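Waffle cloth on a table - keep it flat, and what to clear off first?

Posted by Umomska
Viewed 2,145 times

I have a waffle-knit cloth on the rectangular table in our craft room. It has raw edges that I left to fray on purpose. It looked fine in April when I put it on, but now it creeps to one side whenever anybody slides something across it. Bottles are the worst. They fall over on the bumpy weave and then stay lying there.

I would like to keep the cloth. Can I stop it moving without sewing anything to it? And is there a sensible order for clearing a table like this? I always end up moving the same things twice. 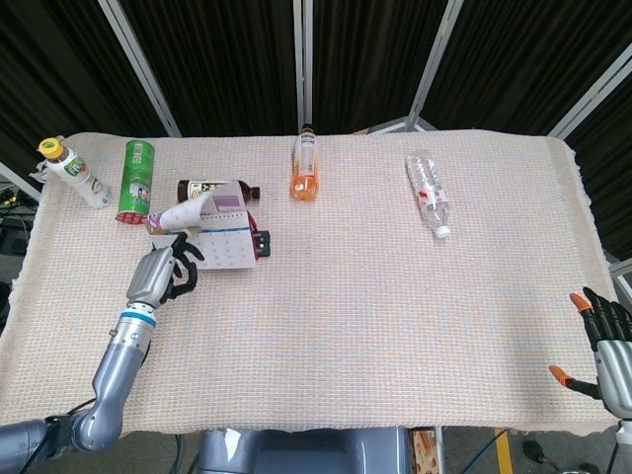 The cloth with bottles, a can and the desk calendar on it.

The fraying hangs over the front and sides, so clips along the edge would show. I'd prefer something underneath.

Mererid Llewellyn
Get a roll of the open rubber mesh sold for lining drawers. Cut it a couple of inches smaller than the tabletop on every side and lay it under the cloth. Waffle knit grips it well. Smooth the cloth from the middle outward and don't pull on the corners, as that type of knit stretches and won't go back until you wash it.

For clearing, take the bottles that are on their sides first, and check the caps before you lift them. The one with orange liquid in it would be my first pick, because that will stain a pale cloth. Then the empty one, which can go straight to recycling. Paper things last - the calendar and the rolled tube can go together to a shelf.

Stop the fraying before you wash it. A line of fabric glue just inside the fringe is enough if you don't want to sew.

Grullik
just use a different cloth. waffle is for towels

Effiong
Second the rubber mesh. Mine has been down for two years. Double-sided tape also holds but it left marks on my table and I had to scrub them off with oil.

A shallow tray for the bottles helps too. They stand up properly on a hard surface.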